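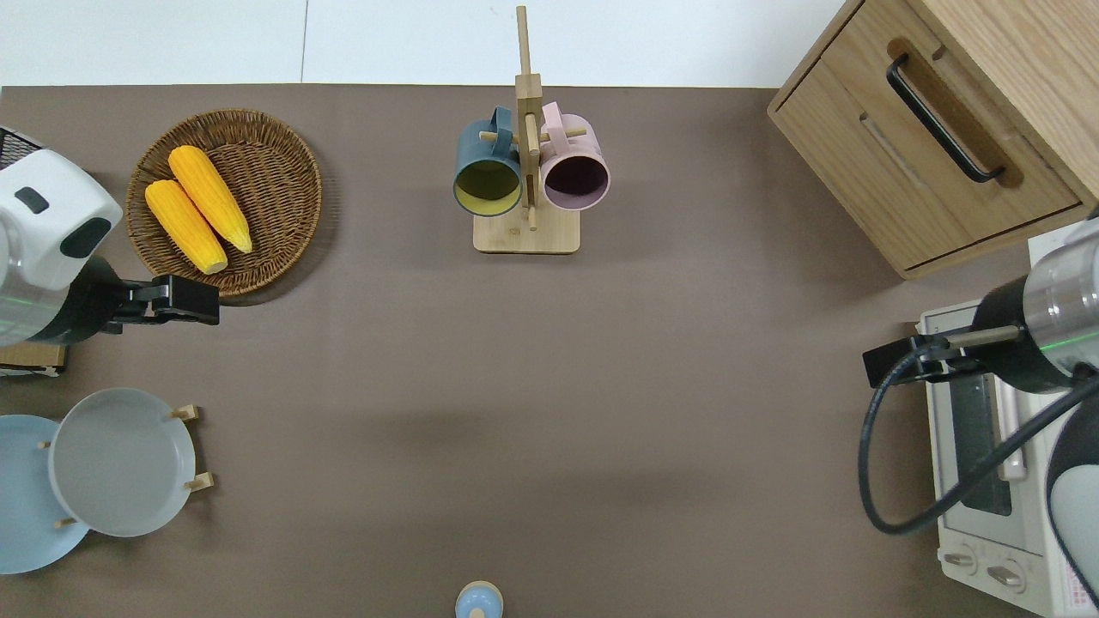

What You Will See at the Olen Robot Open Day

The Olen workshop opens its doors to school groups twice a year. The next open day is in November. This page is for visitors aged eight and up. It tells you how the kitchen table demonstration works, what the parts are called, and what to watch for.

The kitchen table

One of the demonstration stations is called Pekent. It is a table with two robot arms, one on each side. The arms share the space between them. On the table are ordinary kitchen things: plates in a wooden rack, mugs on a stand, ears of corn in a round woven basket, a toaster oven and a small wooden cabinet with a drawer.

Kitchen things are good test objects. A plate is thin and smooth. A mug has a handle that must line up with a peg. Corn is bumpy and can roll. A drawer moves in only two directions, in and out. Each one needs a different kind of grip.

Parts of an arm

An arm is made of stiff pieces joined together. The places where it can bend or turn are called joints. Your own arm has joints at the shoulder, elbow and wrist. Inside each robot joint is a motor, and next to the motor is a sensor that measures how far the joint has turned.

At the end of the arm is the gripper. The grippers at this station have flat black fingers that open and close. A human hand can curl around an object. A gripper with flat fingers has to squeeze from two sides, so it must start in the right place.

How a robot picks up a mug

Lifting a mug off its peg takes several steps.

Step 1: Find the mug. The computer needs to know where the mug is and which way its handle points.

Step 2: Plan a path. The arm must reach the mug without hitting the stand, the oven or the other arm.

Step 3: Move close. The arm travels most of the way, then slows down for the last part.

Step 4: Close the fingers. The squeeze must be strong enough to hold the mug and gentle enough not to break it.

Step 5: Lift and pull. The handle has to slide off the peg. If the arm only pulls straight down, the handle catches.

Step 6: Set the mug down. The fingers open only after the mug is resting on the table.

You do all of this in a second or two. The arm takes roughly 18 seconds.

Why two arms?

Some jobs need one arm to hold and one arm to move. Try opening a jar with one hand and you will see the problem. Two arms can also divide up a table. An object that is too far away for one arm may be close to the other.

Two arms bring a new difficulty: they can bump into each other. The computer checks the position of both arms many times each second. At Pekent the check is made 300 times a second. If the arms get too close, both of them stop.

Learning from practice

The team does not write a separate instruction for every place a mug could be. Instead, a person guides the arms through a task and the computer records the movements. One recorded try is called a run. The Zindel group, which looks after the software, had saved 1,771 runs for this table by the end of last season. The most practiced task, hanging up a mug, has 200 of them.

The computer looks for patterns in the runs. When it later meets a mug in a slightly different spot, it can adjust. If the mug is a very different shape from the ones in the runs, the grip may fail. Failed tries are saved too and studied later.

Things to watch for

Look at the fingers just before they close. Do they line up with the object first, or do they turn at the last moment?

Watch what happens to the loose cable when an arm moves. It needs enough slack to follow the arm, but too much could catch on something.

Rules for visitors

Stay behind the yellow line on the floor. Do not reach over the table, even when the arms are still. An arm that is not moving may be waiting for its next command. The red stop button is for staff. Questions are welcome between runs.

Each demonstration is repeated through the day in the Benavides Hall. Groups go in one at a time and should wait by the hall doors until they are called.

Words to know

Gripper: the part that holds things.
Joint: a place where an arm bends or turns.
Run: one recorded try at a task.
Sensor: a part that measures something, such as distance or force.

Page last checked 1 June 2023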